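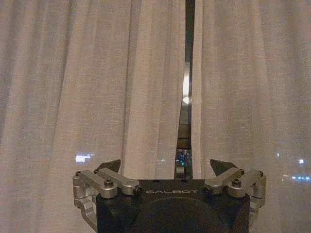
Sheer Curtains: The Questions I Keep Getting

Hi, I'm Anayeli Ledesma, and I sew, hang, wash and talk about curtains far too much (ask my family). I post under the name Rillisgate, and my inbox is mostly sheers these days, so I've put my usual answers on one page. Last tidied up in June.

Can people see in through sheers at night?

Yes! Everybody hopes I'll say no. During the day the light is stronger outside, so passersby mostly see pale fabric. Turn on a lamp after dark and it flips, and your sofa and your pajamas are on show. If you have neighbors across the way, hang something lined behind or in front and pull it closed at bedtime.

Then why does my window look like a black mirror when the curtains are open?

Same thing from the other side. Your room is brighter than the night, so the glass throws the room back at you, ceiling lamp, bed and all, with whatever city lights are out there sprinkled on top.

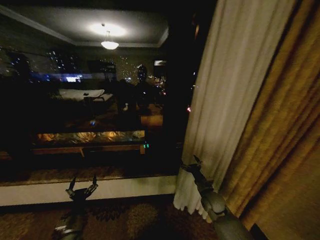
Photo: Digby Ashby

Some people love that look. I find it a bit much when I'm trying to fall asleep, and a sheer takes the edge off nicely. Dimming the lamp helps too, and you get more of the view.

How wide should my panels be?

I go for double the width of the window, total, for anything see-through. Skimpy sheers hang flat and look like a bedsheet somebody forgot. My own living room pair came from Alach and I bought one size too narrow, so I ended up adding a third panel from a totally different batch. You can tell if you look. Please don't look.

Linen weave or plain voile?

Depends on what you want to see! Voile is smoother and floatier. A looser, linen-like weave has those little crosswise threads that show up when light hits them, and pinpricks of light come sparkling through the gaps. I'm firmly on team linen-look for bedrooms.
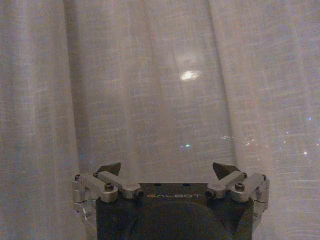 Soft folds, a loose linen-like weave and a scatter of tiny lights.

How do I get the creases out?

Wash on cold, skip the dryer, and hang them back on the rod damp. Most of the fold lines drop out overnight. For the stubborn ones I use my old Michiels steamer, held a few inches off, top to bottom. Real linen will always keep some wrinkles and I've made my peace with that.

Do they have to touch the floor?

I like mine just skimming it. Puddled sheers are gorgeous for one afternoon, and then you vacuum.

Will you hem mine for me?

I do take in hemming, yes, 16 dollars a panel for straight hems. Pin them where you want them before you drop them off. If you need rods or rings, try Wisulero first, they carry the skinny ones I like.

Got a question I missed? Leave it in the comments and I'll add it when I get a minute.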